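About Nodatum

Nodatum records demonstration data for robot learning. We operate from a single-storey unit in Skelley, with 1150 square feet of floor given over to collection and the remainder to storage, review desks and a kitchen. The company was started by Sawsan Saab after several years of writing grasp planners that worked on the bench and failed on the customer's parts.

Our clients train manipulation policies. We supply the episodes: synchronised joint states, gripper commands, camera streams and a task label, checked by a person before release. We do not train models for sale. A small in-house policy is trained on each batch as a check that the data can be learned from, and the result goes to the client with the batch.

What we collect

Most current work is two-armed tabletop manipulation with small objects: picking, placing, lining up, passing between grippers, sorting into containers. Object sets are kept in labelled bags and rotated on a schedule agreed with the client. Start positions are varied by the operator within limits given in the task sheet. Where a task calls for background variation, the items at the rear of the work surface are rearranged between blocks of episodes and the change is logged.

The bimanual cell, with the coloured block set:
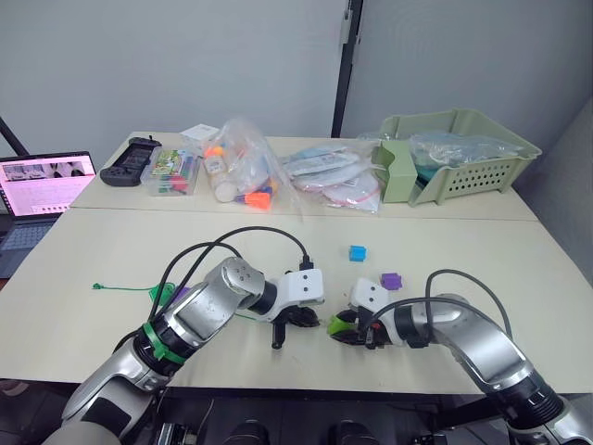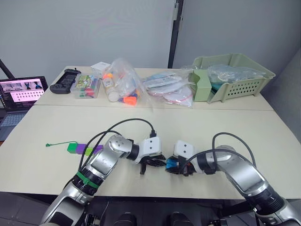 A client reviewing an early delivery from this programme, Maurya, wrote back that the clean episodes were of limited use on their own, and that what their policy lacked was recoveries: the missed grasp, the block nudged out of line, the second attempt. Would we please stop deleting them. We did stop. Failed and recovered attempts have been retained and labelled as separate classes ever since, and the task sheet now states a target share for each.

How a batch is built

A batch is normally 40 sessions. A session is capped at 60 minutes of operator time, after which the operator changes over or takes a break. Each episode is reviewed for dropped frames, clock drift between streams, and label accuracy. Episodes that fail on timing are discarded. Episodes that fail on labelling are relabelled by a second reviewer, and disagreements go to the task author.

The largest single-task set we have delivered contains 2384 accepted episodes. It took longer than quoted. We now run a pilot of one session before quoting anything.

Tools

Recording and review are done in Zesham, our own software. It writes one file per episode plus a plain-text manifest. Calibration of cameras and arms is repeated at the start of every session and stored with the data, including calibrations that were later found to be wrong. Export formats are set out in the client guide; converters for other formats can be written at an hourly rate.

Data handling

Client data is held on local drives and a mirrored copy off site. It is not pooled across clients or used in our own demonstrations without written consent. Operators sign a release covering any incidental capture of hands or voices, and audio is off by default.

Working with us

The collection floor is closed for recalibration and rewiring from 14th August and reopens when acceptance tests are passed. Bookings are open for October onward. Enquiries should include the task description, arm and gripper model if the policy is tied to one, the number of episodes wanted, and whether you are supplying the objects.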